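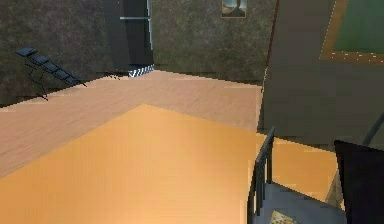

老旧公共建筑阅览空间的混响与言语干扰研究
——以布雷塞克社区图书馆为对象的课程项目报告

作者:乔纳琳·帕迪利亚(Jonalyn Padilla)、卡万·洛佩斯(Cauã Lopes)
2026年2月

摘要

本报告为建筑环境课程项目的成果,研究对象为布雷塞克(Breseck)社区图书馆主阅览厅。该馆由旧粮仓改建,层高较大,界面以硬质材料为主,读者长期反映厅内谈话声易于传播、语音含混。项目组在空场条件下测量了各频带混响时间,并结合读者问卷,对阅览区、借还台及儿童角之间的相互干扰进行了分析。结果表明,中频混响明显偏长,借还台的谈话声是阅览区读者最常提及的干扰来源。报告据此提出以局部吸声和功能重新布置为主的改善建议,并对研究的局限作出说明。

关键词:混响时间;阅览空间;言语干扰;旧建筑改造

一、研究背景

利用既有厂房、仓库改建公共文化设施,近年来在中小城镇较为普遍。此类建筑结构坚固、空间开敞,改造费用低于新建,但原有用途对声环境并无要求,墙面和顶棚多为抹灰、砖石或混凝土,吸声能力有限。改建时若仅考虑采光、疏散与书架荷载,投入使用后往往出现声学方面的问题。

布雷塞克社区图书馆的前身为镇属粮仓,改建后主阅览厅保留了原有的整体空间,体积为2296立方米。厅内未设隔断,北端为借还台,南端为儿童角,中部为成人阅览区。馆方曾在入口处张贴安静提示,并调整过儿童活动的时段,但读者意见簿中关于噪声的记录并未减少。

指导教师德尔温·布伦顿(Delwyn Brunton)建议项目组将问题拆分为两个层面处理:其一为空间本身的声学条件,其二为使用者对声音的主观评价。两者的调查分别进行,最后对照分析。本报告的结构亦按此安排。

二、研究对象与方法

(一)空间概况

主阅览厅平面呈长方形,两侧长墙为原粮仓外墙,内侧抹灰并涂刷涂料。顶棚为外露的混凝土板,地面铺设石材。书架沿长墙排列,中部为阅览桌椅。厅内除儿童角的一块地毯外,没有面积较大的软质材料。借还台后方为还书分拣间,两者之间以一道推拉门相隔,开馆期间该门通常保持敞开。

(二)混响时间测量

测量于闭馆后进行,采用中断声源法。声源置于厅内4个位置,依次为借还台前、阅览区东侧、阅览区西侧及儿童角。接收点布置在读者常用的座位处,传声器高度与坐姿时的耳部高度一致,并避开墙面及书架端部。测量期间关闭通风设备,门窗全部闭合,厅内仅留操作人员。

各接收点数据按倍频带整理,取空间平均值。中心频率为125赫兹的频带受背景噪声影响较大,部分衰变曲线不够平直,该频带结果仅作参考,不用于后文的比较。

(三)问卷调查

问卷于8月发放,由馆员乌尔霍·奥亚拉(Urho Ojala)协助在借还台分发和回收,共收回有效问卷290份。问卷内容包括到馆目的、常坐区域、停留时长、对安静程度的评价,以及最常受到的声音干扰。问卷不记录姓名,未成年读者由陪同的成年人代为填写。

为了解馆方的日常管理情况,项目组另对两名馆员进行了访谈,访谈记录经本人核对后使用。

三、结果

(一)声学条件

频率为2000赫兹及以上的频带,混响时间随频率升高而缩短,符合空气吸收的一般规律。中频段的混响时间为各频带中最长,且超出项目组参照的阅览空间建议值。该频段正是言语能量较为集中的范围,因此对谈话声的传播影响最为直接。

从空间分布看,阅览区东、西两侧的结果接近。儿童角一侧数值略低,与地毯及矮书架的布置有关。借还台前的早期衰减较慢,项目组认为与台面后方敞开的分拣间形成耦合空间有关。关闭推拉门后重复测量,早期衰减的差异减小,但尚未完全消失。

(二)读者评价

在最常受到的声音干扰一项中,选择“借还台谈话声”的读者最多,其次为儿童活动声、桌椅拖动声,选择通风设备声的读者较少。常坐阅览区北半部的读者对借还台的意见较为集中;南半部的读者则对儿童活动声更为敏感。

到馆目的对评价也有影响。以备考、写作为目的的读者停留时间长,对安静程度的评价普遍较低;以借还图书和阅读报刊为目的的读者多认为现状可以接受。数名读者在备注栏中写道,他们并不介意有声音,但能够听清谈话内容时便难以集中注意力。这一反映与言语干扰研究中的一般认识相符。

(三)访谈情况

馆员表示,借还台处的交谈难以避免,其中相当一部分为办证咨询和图书查询,耗时较长。馆员在接待听力较弱的老年读者时需要提高音量,此时阅览区常有读者抬头张望。儿童角的活动时间已作固定安排,家长大多能够配合。

四、讨论

测量与问卷的结果在总体上相互印证。中频混响偏长,使借还台的谈话声在到达阅览区时仍保有较高的声级。与此同时,项目组注意到,仅缩短混响时间未必能够完全消除读者的不满。混响降低后,近距离谈话的清晰度会随之提高,邻近座位的读者反而可能听得更清楚。布伦顿老师在中期审查时指出了这一点,项目组据此调整了原先只做吸声处理的方案,将功能布局一并纳入考虑。

在材料方面,项目组比较了卢姆堡(Lumbao)与格罗德斯特德(Grodstead)两处同类改建图书馆的做法。前者在顶棚下悬挂吸声体,后者以高书架和布面屏风划分区域。两处均未公布改造前后的测量数据,本报告只将其作为布置方式的参考,不对其效果作出判断。

五、改善建议

1. 在混凝土顶棚下悬挂吸声体,优先布置于借还台及阅览区北半部上方。悬挂位置应避开现有灯具与消防喷头。

2. 将办证咨询由借还台移至入口门厅旁的小间,借还台只办理时间较短的事务。

3. 分拣间推拉门在开馆期间保持关闭,并于门的内侧加设吸声面层。

4. 将阅览区北侧书架改为横向排列,在借还台与座位之间形成遮挡;书架高度应满足馆方对视线管理的要求。

5. 桌椅脚加装软垫,并列入每年的例行维护项目。

上述第2、3、5项费用较低,可先行实施。第1项涉及结构固定与防火等级,应由具备资质的单位另行设计。

六、局限与后续工作

本次测量在空场条件下完成,读者满座时人体吸声会使混响时间有所缩短,现有数据不能直接代表高峰时段的情况。问卷发放于暑期,学生读者比例偏高,备考人群的意见可能因此得到较多体现。此外,项目组未测量语言传输指数,对言语可懂度的讨论仅以混响时间及读者评价为依据。

后续工作拟在第2、3项建议实施后重复问卷调查,并在条件允许时补充满场测量。计算表格及空白问卷已交系资料室存档,馆方可随时调阅。

致谢

感谢布雷塞克社区图书馆提供场地与夜间开放的便利。感谢贝尔纳多·马加良斯(Bernardo Magalhães)协助校准测量设备并审阅数据处理部分。文中如有错误,由作者负责。

最后更新:定稿,已按审查意见修订第四、五节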